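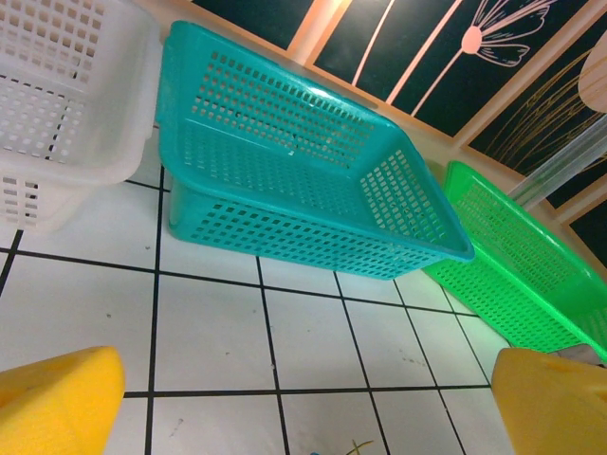
Miltum Perforated Baskets

Teal / White / Lime green
Sold by Ultum Home, Warnivside shop and online

Rectangular plastic storage basket, small square holes all over the walls. Rounded rim, no sharp edge to catch your fingers on. For bathroom bits, pantry packets, kids' drawers, under the sink, wherever stuff piles up.

In stock now: all three colors. Lime sold out in October and is back. Teal still the best seller, no idea why white isn't.

What you get
Single basket, or pack of 2 in the same color. Mixed packs in store only, ask at the counter. No lid. We get asked weekly. No lid.

Good for
Shampoo and soap (water runs right out the bottom of the teal one, floor is perforated too)
Onions, garlic, packets of noodles
Socks, chargers, cables
Bath toys
Cleaning sprays, stood up

Not so good for
Rice, beads, screws, anything small enough to go thru a hole. Pens poke out as well. Put a sheet of paper or a dish towel down first, or use a Tam tray insert, sold separately.

Care
Rinse under the tap, bit of dish soap, old toothbrush for the corners. Top rack of the dishwasher at your own risk, we don't cover warping. Keep off the stove and away from heaters. Plastic marks a little with use, light scuffs on the inside are normal and not a fault. Color stays put, wipe with a soft cloth not a scourer.

Using them together
Colors side by side is how most people do it. One color per person, or one per job. Hoi-yan Wei in our shop does teal for bathroom, white for laundry pegs, green for the dog. Stick a label on the rim, or tie a tag thru a hole with string.

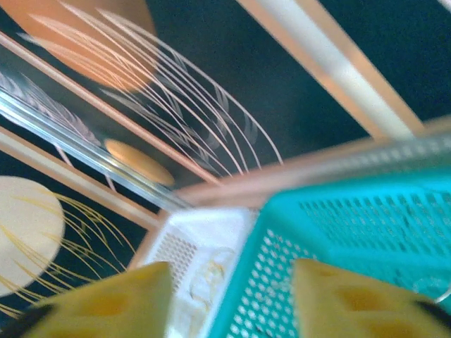 Can I hang one on a wall?
Light things only, using two hooks through the top row of holes. We have not tested it with anything heavy, and screws pulled out of drywall are not something we can refund.

Delivery
Orders in before 2 pm go out same day, except Wednesday when the van is at the other store. Baskets ship nested with paper between. If one arrives cracked send a photo within 8 days and we send another, no need to post the broken one back.

Bulk
Schools, salons, offices: price drops at 20 baskets, again at 400. Email Chin-lung Man with colors and quantites and he'll get back to you with a quote. Large orders in a single color can take longer, lime especialy.

Returns
Unused, label still on. Bring the reciept. Mixed packs come back as a full pack only.

See also: Tam tray inserts, Miltum drawer dividers, Miltum peg bag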